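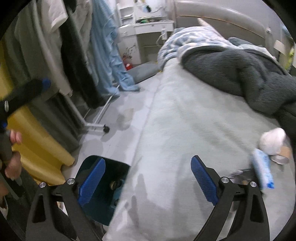

The Room Where Everything Lands

By Clem Mahuika
31/08/2018

Thenmozhi Salian's bedroom in Kikcombe measures 100 square feet. It has to hold a bed, a desk, a clothes rack and whatever she has not found a place for yet. She moved in last March with the furniture from a larger apartment and did not want to sell the bed.

"I measured it and it fit," she says. "I didn't measure where I was going to stand."

Kikcombe has a lot of rooms like hers. The older houses near the river were divided up when the mill was still hiring, and the closets were often lost when the walls went in. A renter gets a door, a window and four flat walls. The rest has to be brought in, and most people bring in too much of it.

When readers of this magazine were asked in the spring which room they had the most trouble keeping in order, 1,143 wrote back. I had expected the kitchen to come out first. It was the bedroom, by a wide margin, and the letters were longer than the ones we usually get. People wrote about the chair with clothes on it. They wrote about cables. Several wrote about eating in bed, and one man in Nair Street sent a floor plan with the piles shaded in pencil.

The bed came up in nearly all of them. It is the biggest flat surface most people own, and in a small room it is the only one with any space left on it. During the day it turns into a table. Mail gets opened there and bags get emptied there. At night the things on it go to the floor or the desk, and in the morning they come back.

Sumathi Rao has been helping people in town sort out their homes for nine years, mostly by word of mouth. She doesn't sell boxes and she is slow to recommend any. Her first visit to a client is usually spent in the bedroom with the door closed so she can see what is kept behind it.

Her method starts with the bed, and it surprised me that she doesn't make it first. She pulls the covers toward the headboard and leaves the lower half of the mattress clear, with only the fitted sheet on it. That half becomes the sorting table. Small things go there from the desk and from the floor, whatever they are, until she can see what she is dealing with. The covers stay in their heap until the end.

"If you make the bed nicely at the beginning, you won't want to put anything on it," Rao says. "Then you work on the floor, and your back hurts, and you stop."
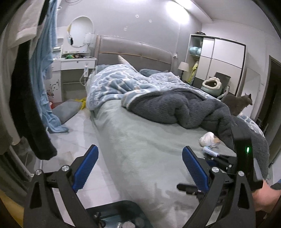

The comforter is bunched toward the headboard, the gray blanket heaped to the right. The cat has taken the blanket.

Salian had tried it the other way for years. She would straighten the comforter, line up the pillows and feel that the room was half done, then run out of energy when she reached the desk. With the covers pushed up she found she kept going. The bed looked bad enough that she wanted to finish.

Trash goes first in Rao's order of work. Wrappers, empty bags, used cups and anything broken past fixing leave the room before anything else is decided. She likes a bin that can be moved to where the person is working. It should be open at the top and light enough to pick up with one hand. A bin in the corner, she says, gets things thrown at it.

Cups and dishes go to the kitchen in one trip. She is strict on this point. A person who carries out a single cup is likely to stay in the kitchen, start on the sink and not return for an hour. So cups get gathered by the door, and they wait.

Clothes come next, and they take the longest. Salian uses a freestanding rack with a white metal base on casters. She likes that it rolls. She is less happy about its height, which is wrong for anything long. A dress or a robe will reach the floor and gather dust along the hem, and the wheels catch it when the rack is moved.

Tapio Harju hears that complaint often. He runs a small furniture repair shop called Kutarero, behind the bus depot, and he gets racks in every week with bent legs or a missing wheel. He will fix a caster for a few dollars. He will also tell the customer that the rack was loaded badly, whether or not the customer asked.

"Heavy coats in the middle, over the base," he says. "People hang them at one end because that end is near the door. Then it leans, and they push it while it's leaning."

For long garments he suggests either raising the bar, if the rack has pins, or folding the piece once over the hanger bar. He thinks a rack should carry what will be worn this week and next. The rest belongs in a drawer, a box under the bed or someone else's house. Harju keeps his own coats on nails.

I asked him about casters on hard floors, which had come up in a number of the letters. He said most of the small black ones sold with cheap racks will do fine if they are kept free of hair. He turned one over on his bench and pulled out a gray thread as long as my arm. Pet owners, he said, should check them every month.

Then there is the desk. Salian's is white, with a drawer across the front and open shelving above, and she uses it for makeup, for bills and now and then for sewing. She says the open shelves were what sold her on it. They are also what fills up. Anything with a flat bottom ends up there, and the things without a flat bottom end up on the work surface.

Rao handles a desk by emptying the drawer first. This seems backward when the top is the part that looks messy, but she finds that the drawer is nearly always full of things nobody has used since they were put in. Old chargers are common. So are instruction booklets in languages the owner doesn't read. Once the drawer has room, the top can go into it. If she clears the top first, everything has to sit somewhere while the drawer is dealt with, and it tends to be put back where it was.

Cables get a hook at the side of the desk. She allows one hook. When it is full, a cable has to go before another can be added.

Not everyone agrees with so much sorting. Muthu Mathew sells bedding and storage at Plundiletti, the household store on the square, and he thinks most bedrooms suffer from too many covers and not enough baskets. He sleeps under one comforter all year. Customers come to him with a comforter, a plush blanket, a quilt from their grandmother and a throw they bought to match the curtains, and ask him how to make the bed look tidy.

"Pick two," Mathew says. "Put the heavy one at the foot, folded in 3, and the other one goes flat. If you have to climb over it to get in, it's too much."

Salian has kept her thick gray blanket in spite of this advice. She gets cold, even in summer, and the cat sleeps on it. She did give up two pillows and a bedspread that had been washed so often it no longer lay flat. Those went to her sister.

The cat is a factor in any room that has one, and several readers asked for help. Rao's view is that the covers should be dealt with last for this reason too. A cat will settle on the softest heap in the room and stay there, which leaves the rest of the mattress free. When the time comes to make the bed, she lifts the blanket slowly from one corner and waits.

Small bottles are another matter. They roll when the mattress moves, and they end up down the side of the bed with the socks. Rao lays them in a shallow tray or a shoebox lid before she starts on anything else. Salian uses a baking pan from the kitchen. It has a dent and she doesn't bake with it anymore.

A full pass through a room this size takes Rao less than two hours with the owner helping. Salian, working alone, needs most of an afternoon, and she has stopped trying to do it all at once. She does the bed and the floor on one day and the desk on another. The rack she does when she needs something from it.

She still has not decided about the yellow lamp from the old apartment, which is in the hallway with its shade off. Harju has offered to look at the switch. If it can be fixed, it will have to go on the desk, and something on the desk will have to move.

Readers who would like to send in a floor plan of a difficult room can mail it to the magazine's office or leave it at the front counter. Please write the measurements in feet and mark the door.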